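Herrero Desktop Services
@herrerodesktop

1/ Sutano 11 will be released to all managed desktops and laptops in March. The thread that follows sets out what changes, what stays the same, and what we ask of staff before the upgrade reaches their computers. Please read it through before contacting the help desk.

2/ The upgrade covers the 4,000 computers managed by Herrero Desktop Services. Personal computers are outside its scope, as are machines bought through research grants and never enrolled. Owners of those machines may install Sutano 11 at their own discretion.

3/ A pilot group of 700 computers has been using the new version since the fall. The most frequent complaints concerned printing and the new login screen. Both have been addressed in the build we will distribute. A slow wake from sleep on older laptops is still under review.

4/ Login. The password field no longer appears until a key is pressed or the screen is touched. Several pilot users took this for a frozen computer and restarted it. A restart does no harm, but pressing the space bar is quicker.

5/ Printing. Sutano 11 drops the old printer list and finds printers by building. Queues that were added by hand will not carry over. If you depend on one of these, write down its name now – the setting is under Devices, then Printers, then Saved.

6/ File search now looks inside documents as well as at their names. The index is built after the first login and the fan may run harder than usual while this is under way. The computer can be used normally in the meantime. Laptops should be left plugged in.

7/ Encryption. Drives are already encrypted under our current policy and will remain so. The recovery key changes during the upgrade, however, and the new one is stored with your account automatically. Printed copies of the old key should be shredded.

8/ Sornow, the remote access client, must be at version 2 or later before the upgrade will start. Most computers received it over the winter. To check, open Sornow, choose Help, then About. If the number shown begins with a 1, run the update from the software center.

9/ We have been asked whether Sornow will keep its saved connections. It will keep the connections themselves. It will not keep the passwords stored with them, and you will be asked for each one the first time you connect.

10/ Ateck backup runs before the upgrade and again after it. The first run can take several hours on a computer that has not been connected to the network for some time. Anyone who has been working away from the office for a long stretch should connect and let a backup finish beforehand.

11/ Ateck does not copy the Downloads folder or anything placed in the Trash. This is unchanged from the present version, but it continues to surprise people. Please move files you intend to keep into Documents.

12/ Scheduling. Each department will receive its own upgrade window by email. Within that window you may start the upgrade yourself from the software center at any convenient moment. If the window closes and nothing has been done, the upgrade will start at 11 p.m. on the final night.

13/ Computers that are shut down at that hour will upgrade the next time they are turned on. We would discourage this. A member of staff who turns on a laptop five minutes before a meeting will not be able to use it for that meeting.

14/ Postponement is available on request for computers that run laboratory equipment, door systems or the payroll application. Requests should come from the department's technical contact and should name the computers concerned. We are not able to postpone the upgrade for individual preference.

15/ Accessibility. The screen reader, magnifier and high-contrast themes are all present in Sutano 11, and existing settings are carried over. One keyboard shortcut has changed: the magnifier now opens with Control and the plus key. Staff who use dictation should allow time for the voice profile to be rebuilt.

16/ Removed features. The desktop notes panel and the old mail program will no longer be available. Notes are converted to plain text files and placed in Documents. Mail accounts set up in the old program need to be added again in the current one – your messages are held on the server and will not be lost.

17/ A correction to our earlier notice, which stated that external monitors would need to be unplugged during the upgrade. They do not. Docking stations may also stay connected. We regret the confusion, and the notice on the support page has been amended.

18/ Help desk hours will be extended while the upgrade is in progress, and the late shift will answer by phone as well as chat. Staff who work from home are covered by the same arrangement. Please have the asset tag of the computer at hand when you call.

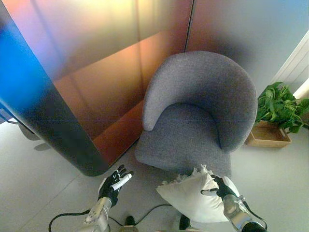

19/ The full list of changes, the department schedule and the postponement form are on the Herrero Desktop Services support page under Sutano 11. Replies to this thread are read during office hours. Please do not post asset tags or recovery keys in a reply.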